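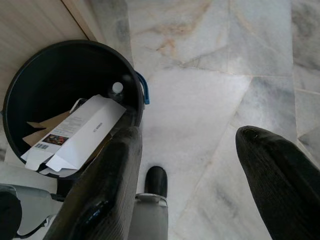

By the founder of Trekstead, home goods and refills

Recycling at home shouldn't need a manual, and I say that as someone who once wrote one (869 words, and my own family wouldn't read it!). So this January we're launching the Trekstead Sort-It-Once program in Retamal, and I'm really excited to share it.

The idea came from my own bin habits. A white product box goes in with its flaps hanging open, a piece of brown cardboard is already under it, and then there's a clear plastic bottle standing up beside them with the cap still on. Sound familiar? A round black bin with a blue handle is easy to carry around the house, but it fills up fast when everything lands in it together.

With Sort-It-Once, you keep the bin you already have. We give you 2 fold-up bags, one for cardboard and paper and one for bottles, and you empty the bin into them whenever it suits you. Flatten the boxes first if you can – you'll fit so much more in. Our partners at Custura sew the bags, and Rellorex picks them up from your door every 20 days.

We have room for 2,000 households in this first round. Sign-up is free, and you can do it at the Trekstead counter in Retamal or on our website. Bags go out in the order the sign-ups come in, so if you'd like yours early, come by and say hi. We're open from 9 a.m. and there's usually coffee on!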